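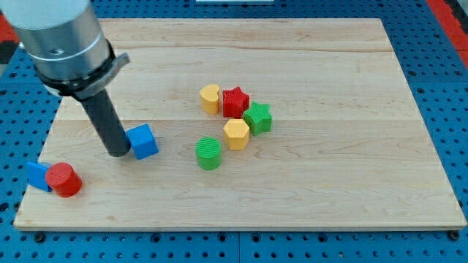 Figure 2. Pushing setup. Rod tip next to the blue cube, other blocks on the wooden board.

4.2 Data and training

Board task, short language commands ("push the blue cube to the yellow heart"). All data collected by teleoperation at the Arkden lab, two operators, 700 episodes kept. Anything where a block left the board was thrown out. Blocks reshuffled by hand between episodes, no fixed layout.

We train on 300 episodes first, then on the full set. Same network, same learning rate, 12 seeds each. The small set does fine on isolated blocks but pushes into clusters go wrong: the rod catches a neighbor and the target block rotates away. With the full set this happens less, altough the two stars are still hard. Contact on a point is not the same as contact on a flat side, and the policy dosen't seem to know that. See Le Goff and Guillot for the same effect with the Takura planner.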